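Gritura notebook, May, started after lunch

Picking up from the timestamp mess. Short version for anyone skipping ahead: the pose stream and the gripper width stream were on two different clocks, and the policy was learning to close early. I'd been blaming the network for a week. Sorry, network.

What I did this morning was pull 3 episodes from the conference room set and replay them through the new sync tool in Drurance, with the old alignment on the left and the new one on the right. In the old one the fingers start closing while the camera is still traveling toward the cloth. In the new one the width curve drops right where the velocity goes flat, just like you'd expect from a person reaching for something. Really satisfying to scrub through!

The offset isn't constant either, so don't just hardcode a shift and walk away. It grows over a long recording (I saw it on all three) and then snaps back when the logger restarts. I'm now fitting a line per session from the clap at the start and the clap at the end. If there's no end clap the tool falls back to the start one and prints a warning. Please read the warning.

Tracking next. The visual odometry is happier in this room than it was in the corridor set, and I think it's the walls: lots of high-contrast stuff up there and plenty of corners on the furniture. I bumped the feature cap to 3000 and it stopped losing the map on fast wrist turns. The fingers still have to be masked out, or the tracker latches onto the ribbed pads and decides the world is standing still. Same for the black region along the bottom, which I added to the mask file today. 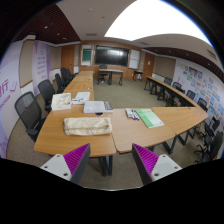
Llorente read the draft of this entry and wants to know why we're masking with a fixed polygon at all, when the fingers move and the mask ends up throwing away good pixels every time the gripper is wide open. The suggestion was to drive the mask from the width reading, now that the width reading finally lines up with the video.

Fair point, and I like it. It does mean the mask is only as good as the sync, so if the clocks drift again we get a bad mask and a bad label together, and that's going to be miserable to debug. I'll put it behind a flag and leave the fixed polygon as the default for now. First try used 5 mask shapes with interpolation between them, and it runs fast enough that I didn't bother timing it.

Other bits:

Retusari branch is rebased. The planner tests pass, except the one that always complains about the workspace bounds.

Replay viewer crashes if you drag the slider before the first keyframe loads. Known, annoying, don't drag it.

Retraining on the realigned data is queued for tonight, about 2 hours if the big card is free. Same seed and same config as the last run, only the labels changed. I want to look at the closing step first and leave the success numbers alone until that curve looks sane.

Still to do: rerun the corridor set with the higher feature cap, and find out why the logger restarts in the first place.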